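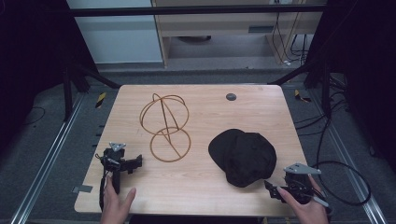 Home | Grippers | Spare Parts | Care Guides | Contact

Vamton Hand-Held Gripper Pair: Finger Care

The Vamton pair ships with two grippers, cables and a set of finger blocks. Spare finger set: part no. 1596.

1. Wipe the finger pads and the tabletop with a dry cloth. Dust on the pads changes the grip. 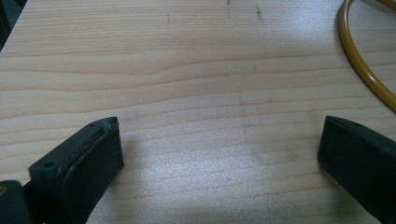 2. Check the long edges of each finger block. Replace both blocks if the edge is rough, nicked or frayed. 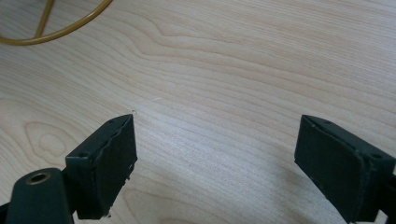

3. Fit the new blocks, snug the screws and close the jaws slowly. The tips should meet evenly. Repeat the check every 400 cycles.

Comments (2)

trendel_bench: Do the 737 blocks fit this model?

flollura: No, different hole spacing. We tried. Order the 1596 set, ours came in 12 days.

Last updated: Sunday, July 27, 2025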